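Woke at 5 and could not get back to sleep, so I got up and made tea and sat in the kitchen until it was light. The heating came on while I was there. The noise in the hall radiator is back, the ticking one, and I will have to bleed it again. I wrote the shopping list on the back of the water bill and then had to copy it out because I needed the bill.

I paid the bill before breakfast. Then I called Ofori about the bathroom cabinet. They say the left door is in but the hinges are still on order, and they won't send one without the other. I asked if I could put the hinges on myself later. The woman was polite but said no. So the cabinet stays in its carton in the hall, where I have been walking around it since the end of January, and everything that used to live in the old cabinet stays where it has been, in two shopping bags and a shoebox under the bedroom window.

I had decided last night that I would deal with the bags today whether or not the cabinet was coming. I can't find anything in them. On Tuesday's early bus I had chapped lips the whole way in because the balm was somewhere at the bottom, and I have bought hand cream twice this winter when I already owned some.

No, I should cross out Tuesday. I don't remember which day it was.

Took both bags and the shoebox to the desk. I cleared the desk first, which was most of an hour by itself. There were the papers from the Mevitz lease, which I filed, and the seed catalogs, which I kept, and a lot of envelopes I had saved for no purpose. I threw out the envelopes. The pens that worked went in the mug and the others went in the trash. I wiped the desk down with a damp cloth and let it dry while I had toast.

The bags were worse than I thought. A shampoo cap had come loose at some stage and the bottom of one bag was coated with it. I rinsed what could be rinsed in the bathtub and stood it all on a towel. The cardboard things had to go. I found the nail scissors I accused the moving company of losing. I found a comb I have had since high school, and put it back in use.

My rule was that anything I hadn't opened since moving here goes out. I broke it almost right away for a bar of soap in nice paper. After that I was stricter. Three sunscreens had dates on them that had passed, and one had separated into oil and something like chalk. Cough drops all stuck together. A bottle of the Trarkico mouthwash, which I have never liked and which I think I got because it was on sale. Hotel shampoos, the little kind. I can't have stayed in that many hotels. I poured the liquids away and put the bottles in the recycling. The bathroom smelled strongly of all of it together and I left the window open until noon, cold as it was.

Lunch was the rest of the lentils with an egg. The mail came, nothing in it but the Sustport flyer and a card about the recycling pickup changing. I put the card on the fridge.

After lunch I started on the small things. Large bottles are easy enough, they stand up and you can read them. The small things are what make the mess. I had been looking at drawer organizers in the store and the set I liked was 19 dollars, which seems like a lot for plastic, so I used the tray I already had. It is the see-through one that was under the sink holding sponges. I washed it with dish soap and dried it. The sponges are in a bowl for now.

I tried putting things in by type and then gave that up and went by what I reach for. It took a few goes. The tray is not deep and the round containers roll if they are put in on their sides. I moved it around on the desk a good deal, and things that were waiting their turn got pushed out to the edges.

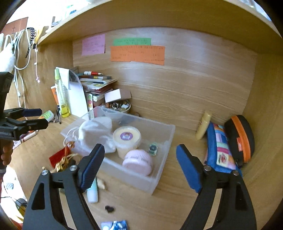
Mevitz, February

Mid-afternoon, desk. I put the place at the top because I used to do that in the old notebooks and I like finding it later.

The white drawstring pouch is in the tray for now, on the left, with its strings hanging over the rim. I like the little beads on the strings. It needs a wash but the fabric is still good. The cream tub with the purple sticker is next to it and the pink round one is in front, lying over on its side again. I think that will have to stand in a corner or it will never stay put. The green packet can go on the right until I find a better spot.

Still undecided about the tan-gold bottle. It is tall and thin and too long to go in the tray with the rest, so I have leaned it at the back of the desk. It could go on the shelf. The red one with the gold ribbon I am keeping out altogether, because it belongs in the closet with the gift wrap and should never have been in with the bathroom things. The aqua and white tube can go by the sink.

Stopped at 2 for coffee and then did the floor, as there was grit from the bags all over it. No, it must have been later than 2, it was getting gray outside. The vacuum is losing suction. I emptied it and cut the hair off the roller with the nail scissors, which helped a little.

Put the shoebox out for recycling. One shopping bag was past saving and the other I turned inside out and hung over the tub.

Measured the inside of the new cabinet from the drawing on the carton. The tray will fit on the lowest shelf if I turn it lengthwise, with around an inch to spare. I penciled the measurement inside the cover of this notebook so I won't have to pull the carton out from the wall again.

I had meant to walk 2000 steps before dark and only went as far as the corner store and back. Bought dish soap, rice, onions and a lightbulb for the stairs. They were out of the bread I get. The bulb is the wrong base. I have put it by the door with the receipt.

Supper was rice and onions with the last of the cheese. Washed up straight away. My hands are dry from all the rinsing and I used the hand cream, and it took me no time to find it.

Tomorrow: exchange the bulb, bleed the hall radiator, call Ofori again after lunch. Sheets if it is dry out.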